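Rarlow Guest Bathrooms Get Their Finishing Touches

The small bathrooms at the Rarlow guesthouse are nearly ready for visitors, and what a change from last winter! Gray marble-patterned counters have gone in along with glossy white basins and angular black faucets, and the pale lavender-gray walls pull it all together. On Friday the team was down to the fun part, setting out mugs, toothbrushes and toothpaste and finding a spot for the flowers. 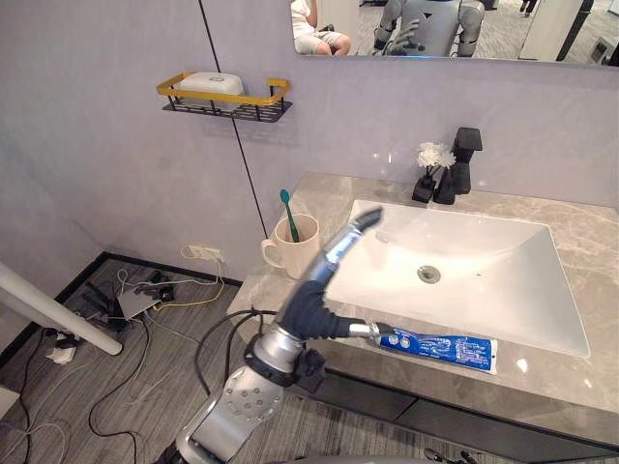

Ursina Gasser would have liked a shelf over each sink, but she called the new counters "a joy to wipe down" after years of scrubbing old tile grout.

Doors open in February with 30 rooms, and 3 more will follow in the Lornell wing. Neighbors are welcome to come by for a look any afternoon that week, coffee included!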